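**Plultmont Library extends home study desk program through April**

The Plultmont Public Library will continue its home study desk program through the end of April, the library announced this week. The program helps households set aside one desk or table for reading and schoolwork, and lends the folders, reference books and desk supplies needed to keep it in use.

The extension follows a first term in which 553 items were lent to participating households. Folders and illustrated reference books made up the largest share of the loans. The library has set aside 30 additional kits for the coming weeks, and these will be issued in the order in which requests are received.

"Families told us that they had the furniture already," said Thomas Marras, who coordinates the program for the library. "What they wanted was a settled arrangement, with the papers in one place and a book or two within reach. We have kept the kits small for that reason."

Each household receives a printed guide with its kit. The guide recommends that the desk surface hold only the work of the day, with one folder open or in hand, one reference book to the side and a holder for pens toward the back. Papers that are finished should be returned to the folder before the desk is used for anything else. Households may use their own folders in place of the library's, and many have chosen to do so. Older hardcover books remain in circulation under the program, and wear to the cover does not affect a loan.

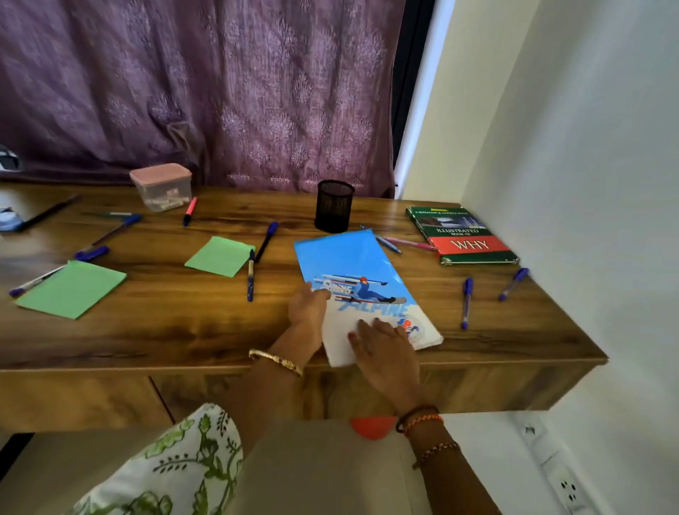

## Changes for the extended term

Three changes take effect with the extension.

The loan period for reference books will be 20 days, with one renewal permitted if no other household has requested the title. Question-and-answer books and illustrated encyclopedias for younger readers are included. Atlases and dictionaries will continue to be lent for the full term.

Document folders will no longer need to be returned. Replacement folders have been supplied by Kirnuvon, a stationery distributor, and may be collected at the front desk on presentation of a library card. Pen holders and book stands remain on loan and should be brought back with the rest of the kit.

The weekly help session will move to the Amato Reading Room on the ground floor, where it will begin at 4 p.m. Staff at the session can advise on sorting school papers, choosing books by reading level and setting up a desk in a shared bedroom or living area. No appointment is needed for groups of up to 8 persons. Larger groups are asked to contact the library beforehand.

## How to request a kit

Requests may be made at the front desk or at the Olov Street branch. Applicants should bring a current library card and state the ages of the readers in the household so that suitable books can be chosen. One kit is available per household. Those who took part in the first term may apply again once all earlier loans have been returned.

Kits that are ready for collection will be held for five working days. Residents who are unable to visit either location may name another cardholder to collect on their behalf.

Items on loan from the first term are due back by the end of the month. Damaged or missing items should be reported to staff at the time of return.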